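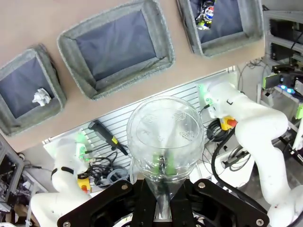

Soft storage bins are sold as a way of tidying, and most of them end up as a way of postponing it. I have used fabric bins on worktops and shelves for eight years, and my view is that the material matters less than the rule attached to each bin. Take three bins with thick grey rims and dark navy linings, set out in a diagonal row on a beige tabletop. One holds a crumpled piece of white paper, the middle one is empty, and the third has a small colourful object in it, perhaps a toy. The empty bin is the only one of the three whose state I would call correct without further enquiry. The paper needs a decision. So does the other object, though a less urgent one.

The usual advice is to label everything. Odair Lins argued for this in the Plamlow newsletter last July, and his system has five categories with a colour for each. It works in a stockroom, where the categories are fixed by what is ordered. On a desk or a kitchen worktop the categories move from month to month, and a label that was right in spring is wrong by summer. People then obey the label or ignore it, and both are bad outcomes. I would sooner fix the function: one bin for things going out, one for things staying, one kept clear as working space.

Keeping a bin clear is the part that meets resistance. Tarcísio Brandão, with whom I shared a workroom for four years, regarded an empty container as wasted volume and filled it on principle. The volume is not wasted. Sorting needs somewhere to put the item in your hand while you decide about it, and if no such place exists the item goes back where it came from.

On construction I have fewer opinions. A thick rim is worth paying for, as thin fabric sags at the opening and the bin begins to close over its contents. Dark linings hide marks, and they also hide small dark objects – screws, caps, batteries – which is a fair argument for a pale lining in a workroom. White paper shows up against navy at once. A black cable tie does not. The Girkik bins I bought first had pale linings and poor rims; the Lorente ones that replaced them had the reverse. I still lose things in the second set.

Lids I would leave off altogether. A lid turns a bin into a box, and boxes are for storage over months. Anything on a tabletop should be visible from above, including the rubbish, so that it gets thrown away by whoever passes next.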